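# Bread day at the Drostow mill

December 17, 2021

I have wanted to see the Drostow watermill working for years, and on its winter open day I finally did! We left early, parked in the field by the weir and followed the smell of toast.
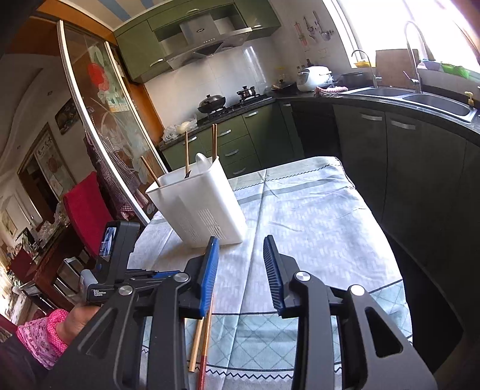
Mareike Nolte reckoned we ought to start at the top of the mill and work our way down, the same way the grain goes, and I'm very glad we listened. The sack floor is up two steep ladders (wear proper shoes), and from there you can look straight down the chute to the stones. When the miller opened the sluice the whole building began to hum. You feel it in your feet first, then in the handrail, and then the wheel gets going properly and you have to shout.

There are 2 pairs of stones, one for wheat and one for rye. The rye pair had just been dressed, and we were allowed to run our fingers along the fresh grooves on a spare stone leaning by the door – much sharper than I'd imagined. On a good day with plenty of water they can grind 300 kilos, though in a dry summer the wheel may stand still for weeks.

Down on the meal floor you catch the flour as it comes out of the spout, and it's warm! I had no idea. It smells of nuts and slightly of hay. The miller rubs it between thumb and finger all the time he's talking, and lifts the top stone a touch if it feels too fine.

After that came the tasting in the barn, with three loaves made from the same dough recipe and different flours. The Veven, an old wheat with a long straw, was my favourite by a mile: chewy, a bit sweet, with a dark crust. The rye was lovely too with salted butter, and I went back for more of it than I should have.

I came home with two bags of the Veven and a handful of starter in a jam jar. The wheel is being repaired over the winter, and grinding starts again in April. Tickets are sold at the gate, cash only, and the last tour goes up an hour before closing.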